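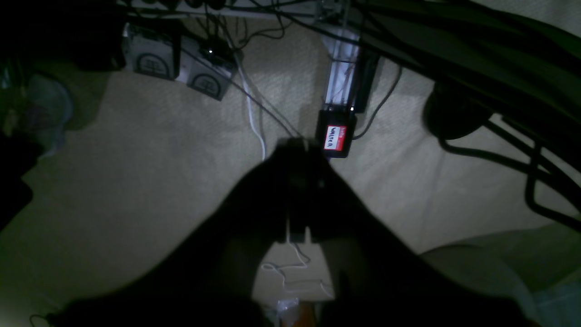

White power strip with black cables, on the carpet

From: Knut Frerichs
To: Cudent list
Subject: Re: A few days in Kurtuluş - which streets, and is it all right to enter the churches?
March 2025

Dear Beril, dear all,

Thank you for your message. I was in Kurtuluş for six days and came home last week, so my memory is still fresh and my feet still hurt. I answer below your questions, and after this I write a little about the walk itself. Please excuse the length.

Beril Kocabaş wrote:

> Hello everybody,
> My grandmother was born in Kurtuluş and left it when she was nine.
> I grew up in Hannover and know Istanbul only from the summer visits
> to my uncle, who lives far out on the Asian side and never wanted to
> cross the water. In April I have four free days and I want to
> spend all of them in her old neighborhood.
> My questions:
> 1. Where did you sleep, and was it quiet?
> 2. Can one go into the churches as a visitor, or is it impolite?
> 3. Is it necessary to take a guide?
> 4. I have the name of her street, but my uncle believes it has
> a different name today. Has anyone had this problem?
> My Turkish is good enough for shopping and for family quarrels.
> Thank you in advance,
> Beril

1. I slept in the guesthouse Wilis, on the third floor of an old apartment building with a very narrow staircase. I paid 3,035 lira for the night with breakfast. Quiet it is not. The street is used until late, and in the morning a man comes with a cart and calls for old iron, and he has a strong voice. But I liked it. If you want silence, ask for the room to the courtyard, where you hear only pigeons and one television. The lady at the desk speaks Turkish and some French, and with your Turkish you will have a much better time with her than I had. We spoke mainly with our hands, and I learned on the last day that breakfast was until eleven and not until seven, as I had believed all week.

2. Yes, you can go in, but you have to be patient. Most churches stand behind a wall with a metal door, and the door has a bell. The first time I walked three times past it before I had the courage to ring. A man opened, looked at me, and asked where I came from and why I wanted to enter. I said that I like old churches and would be quiet. He thought about it and let me in. At a second church nobody opened, and at a third one I was told in a friendly way to come back on Sunday for the service.

So I came back on Sunday. I am a Protestant from a small town in the north, and our services last fifty minutes with the announcements. This one was longer than two hours and I understood no word of it. There were few people, most of them older than me, and they came and went during the liturgy in a way that surprised me at first. A woman in a gray coat saw that I did not know when to stand up, and from then on she made a small sign to me with her finger. After the service there was coffee in a side room. I wanted to go away politely, but she pointed at a chair, and her finger had already shown me that it must be obeyed.

At the table they asked me the same question as the man at the door, where I came from. Two of the women had sisters in Germany. One man had worked for eleven years in Stuttgart and complained to me about the rent there in 1978. I believe that if you come and say that your grandmother was born five streets away, you will not get out before the afternoon.

Please cover the shoulders, and do not take photographs during the prayer. I took none inside at all. I bought a candle and put a little extra in the box.

3. For the first day I took a guided walk, and I paid 2,070 lira for it. I have mixed feelings. The guide was a young man who knew a lot about the buildings, about which architect had studied in which city, and he was good at this. But we were eleven persons on a narrow sidewalk, and when eleven persons look up at a balcony, the people who live behind it close the curtain. I felt ashamed one or two times. For you it is different, because you can ask your own questions in the shops. I would go alone and save the money for the food.

4. About the street names I can say something, but not enough. Many streets there had other names in the old time, and the guide told us the house numbers were also changed. In our group was a lady from Lyon who looked for number 56 in a street where her aunt had lived, and the number 56 of today is a garage from the sixties. She stood there for a while and then she took a photo of the garage anyway. Take with you any old letter or envelope if your family has one. Old maps of the city can be found in libraries, and perhaps somebody on this list has a scan to share? I remember that someone wrote in the winter about such maps, but I cannot find the message again.

Now the walk, as I did it on my third day, alone.

I started at the end of the main avenue where the buses turn, and walked along it slowly down the left side and back on the right side. It takes one hour if you do not stop, and it took me the whole morning. The avenue itself is not beautiful. The buildings are close together and many have been repaired in a hurry. The interesting things are in the shops: a delicatessen with olives and smoked fish, a pastry shop where they sell a braided sweet bread that smells of something like cherries and resin, a tiny place that only repairs umbrellas. I bought a bread and ate half of it on a bench. It was meant for four persons.

From the avenue the side streets fall down very steep on both sides. My map did not tell me this. On paper two streets were next to each other and in reality there was a stair of 135 steps between them, I know it exactly because it is painted on the wall at the bottom, by somebody who had maybe the same feeling as me. At the top there is a cafe with the name Bavier, which has nothing Bavarian in it. The tea is good and they let me sit as long as I wanted. I wrote my postcards there.

In the afternoon I tried to find the old Jewish and Armenian traces of the area too, and here I must be modest. I saw Armenian names beside some doorbells, and one grocery with a calendar in Armenian letters behind the cash register. I did not visit a synagogue. I had read that for this you must write in advance and send a copy of the passport, and I had not done it. If this is important to you, please check it well before you travel.

What I would do differently: I would stay over a Saturday and a Sunday both. I would bring shoes with a better sole, the stones are smooth. I would not try to see the big mosques and the palace in the same trip, as I did on the fifth day, when I stood in a line for so long that I wished myself back at the side table with the coffee and the woman in the gray coat. I had not asked for her name and I am sorry about it.

Beril, if you go to that church, I can send you privately the street and which door it is - I do not want to put it on the list, because the community is small and they should not get a crowd on my account. I also have a small plastic bag with coins and a transport card with some money on it. If you send me your address in Hannover I put it in an envelope.

One question back to the list: does anybody know what the sweet bread is called in Greek, and if it can be baked at home without the special spice? My wife ate the other half and has been asking me since.

With kind regards
Knut Frerichs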